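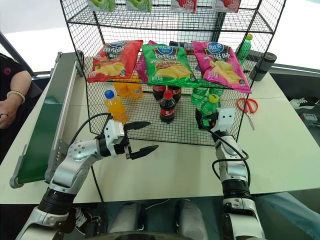
Snack rack for the break room, drinks under or over?

Jirnetti
17/06/2021
Hello all. I am arranging a small snack corner for our office, and I use a black wire mesh rack on a white table. Now the cartons are on the top, the chips are on the middle shelf, and the cola, orange juice and green soda stand under it, directly on the table. My colleague wants to have the bottles higher so people do not need to bend. What do you think?

Robichaud
Leave the bottles down. I had a similar rack, and with 6 full bottles on the middle shelf the wire was bending after one month. Chips weigh nothing, so they can go anywhere.

Vavivico
I do not agree with Robichaud. It depends on the rack. Mine carries bottles since November and it is still straight. I would be more worried about the chips. Lying flat like this, people take the front bag and the purple one behind is forgotten until it is too old.

Jirnetti
The purple one is my favorite, so maybe it is good that it hides :) But I understand. If I stand the bags up, they fall forward. Did you find some solution?

Vavivico
Two bookends, or a shallow box with the front side cut down.

Hileck
I think you make it too complicated. Put same drinks one behind another, as you did with the cola, and everybody finds what they want. But please move the scissors from the table! In our office they went into a drawer after a small accident with a finger.

Robichaud
Scissors are needed for the chip bags. Hang them on a hook on the side of the mesh.

Hileck
A hook is fine for me, if the points look down.

Jirnetti
Thank you. The bottles stay down for now, and I will buy a hook tomorrow. The bookends I must first ask for.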